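Maltside Shared Workshop
Wednesday, May 24, 2023

1/7
Maltside Shared Workshop is pleased to share a progress report on Sondo, the members' humanoid build. The current phase concerns the handling of fresh produce. The project is led by Ruxandra Ghiță, with Peiyu Li responsible for hands and wrist wiring.

2/7
The test station is a two-tier wooden produce stand with a blue shopping basket on the floor in front of it. Members assembled the stand from untreated boards in the Ritchie Room. Crate angles were set so that both tiers fall within the reach of the arms while the robot remains standing. The napa cabbage is the principal test item. Its two ends differ in firmness and thickness, and a grip suited to the white base is often too tight for the leaves.

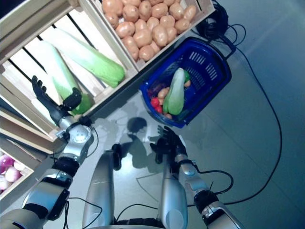
3/7
Changes to the arms since our last report:
- The finger closing routine has been rewritten. The thumb now makes contact first and the remaining fingers follow.
- The grip limit for leafy items has been lowered to 70 percent of the setting used for potatoes.
- Wrist cables have been given additional slack. The previous routing pulled at full extension, and one connector had to be replaced.
- Both arms now run on the Dronen control board, which was built by members on site.

4/7
Two-handed handling remains the most demanding part of the work. When both hands hold a single item, a small disagreement between the arms is passed directly into the item. Peiyu Li has introduced a shared timing signal so that neither arm moves ahead of the other. The wiring diagram has been added to the project binder at the front desk, and members are asked to sign it out before removing it from the building.

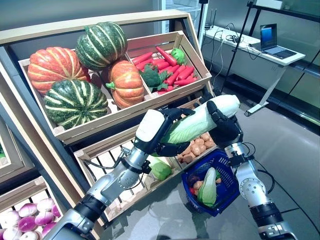
A napa cabbage held between the left and right hands, above the lower crate.

5/7
Transfer to the basket is performed with one hand. The release height is kept low to avoid bruising, and the wrist must turn without striking the rim. Items already in the basket are treated by the software as fixed obstacles. This is a cautious assumption, and it reduces the space available once larger items have been placed. Ms. Ghiță expects to revise it in June.
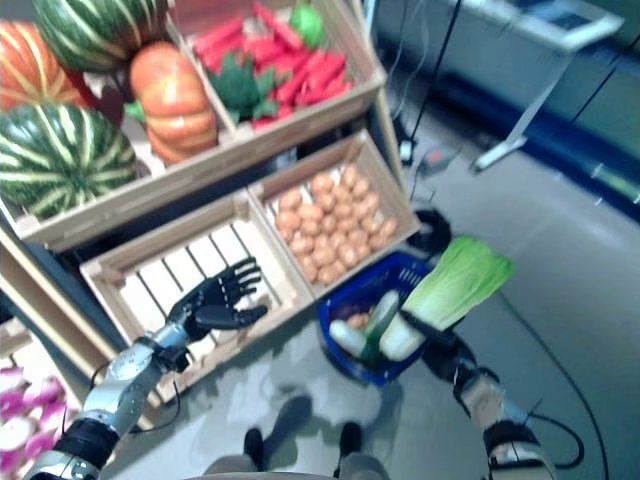
The right hand holds the cabbage by its base over the basket. The left hand is open above an empty crate.

6/7
Open items:
- The striped gourds and pumpkins on the upper tier are outside the present scope. The hands are rated for 500 grams per finger, and a separate review of the shoulder joints is required before heavier items are attempted.
- Floor cables should be moved to an overhead run. A proposal has been submitted and awaits approval of the ceiling mounts.
- Crate positions need to be marked on the floor so that each session begins from the same layout.

7/7
Members wishing to join the build may register at the front desk. A completed electrical safety induction is required, and experience with robots is not. Persons entering the test area must remain behind the desk while the arms are powered. Written questions about the hands may be left for Peiyu Li in the project tray.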